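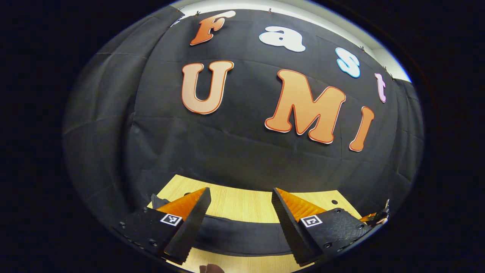
Letters on the black backdrop, "Fast" and "UMI"

Progress report to the Foltetti Fund: Ocampo District teacher posting project
Period covered: up to the end of March
Prepared by: Lovely Pangilinan

Dear Mr Carnegie,

Please find our report for the second period. The new education head of the district, Rosalinda Panganiban, took office in this period, and we met her twice. She has agreed to keep the posting rules which her predecessor signed, with one change: the list of vacant posts will now be published before the transfers are decided.

Of the 37 schools in the project, all except 3 have sent their staffing returns. The missing ones are in the Tudine area, where two head teachers are still acting and do not wish to sign. Maribeth Gatchalian will visit them in the coming month.

We printed 2000 copies of the guide for parents. The second print is delayed — the district office asked for corrections on the page about complaints, and we have accepted most of them.

Thirteen complaints about transfers were received. Eight are closed. The others wait for the appeals panel, which has not met since the change of office.

Spending is below the plan, mainly in travel. Ataberk Saraç has sent the accounts separately. We ask your permission to move the unspent travel money to printing, and would be thankful for an answer before the next payment is due.

With respect,
Lovely Pangilinan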